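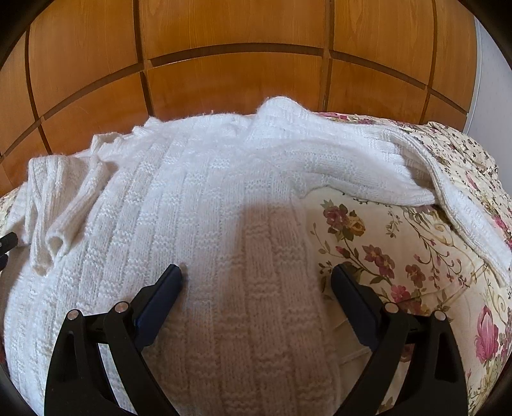
1. What the project was supposed to be

The original proposal promised "a full account of the secondhand clothing market in Roltside." The final version covers the words people use when they sell old clothes online, and how those words relate to the asking price. Our instructor wrote "narrower, please" on the first draft and "narrower" on the second. The third came back without a comment, so we stopped there.

The question we ended up with was simple. When a seller calls something "like new," "gently used" or "vintage," does the price follow the word, or does it follow the thing being sold?

2. Where the listings came from

All listings were copied from the local section of Kimard, a resale site that covers Roltside and the neighboring town of Dronditz. We collected them by hand during July, into a shared spreadsheet that at one point had two columns named "Price" and one named "Price real."

We copied 2,118 listings. After we took out repeats, bundles ("bag of stuff, come look"), shoes, and one canoe filed under outerwear, 1,270 were left. The repeats were the biggest loss. Many sellers post the same coat every few days so that it floats back to the top, often with a fresh description. We kept the earliest version of each.

For comparison we also visited Polák, the thrift store on the Dronditz side of the bridge, and wrote down shelf prices for the same kinds of clothing. Polák prices by category and hangs everything on one long rail. A coat costs what a coat costs. There are no adjectives.

3. How we sorted them

Each listing went into one of 3 groups, based on the first condition word in the title or text:

Group A: words that claim the item is barely used ("like new," "worn once," "never really worn")
Group B: words that admit to some use ("gently used," "well loved," "good condition")
Group C: words that make age a selling point ("vintage," "retro," "old school," "grandpa")

"Grandpa" caused an argument. One of us thought it described a style and the other thought it described a previous owner. It stayed in Group C, and the argument took up most of a Thursday.

Listings with no condition word were put aside. They were mostly written by people selling several pairs of jeans at once who clearly wanted to be done with it.

4. What we found

Group A asked the highest prices for shirts, pants and dresses. This was expected, and we would like credit for expecting it.

Group C asked the highest prices for coats and knitwear. A plain wool cardigan described as "good condition" was usually priced near the Polák level. Call it "vintage" and the seller wanted a good deal more, even when the description mentioned a missing button. In a few cases the missing button was mentioned as if it were a feature.

"Well loved" was the weakest phrase in the set. Buyers seem to read it as a warning, and sellers seem to know this, as the phrase often came with an offer to take less. We found it most often on children's clothes and on hoodies.

Knitwear descriptions were also the longest. Shirts got a size and a color. Sweaters got a life story: who knitted them, which winter they were bought for, why they have to go. Length did not seem to raise the price. It only made the spreadsheet harder to scroll.

5. Problems

We recorded asking prices. Kimard does not show what a buyer paid in the end, and messages between buyer and seller are private, so a coat listed high may have gone for half that or may still be in a closet. Everything in section 4 is about what people hoped for.

July is also a poor month to study coats. We knew this in May and did it anyway, because the report was due in August.

Finally, we read each listing ourselves and did not check each other's sorting until near the end. When we did, we disagreed most on Group B. "Decent" was sorted both ways.

6. If we did it again

We would start in October, use one price column, and record how long each listing stayed up. We would also ask Polák how it sets its prices. We did mean to ask, but the store closes early on weekdays and we kept arriving at ten past.

The cleaned spreadsheet is attached to the class copy. The canoe is on its own tab.

Submitted 11 August 2024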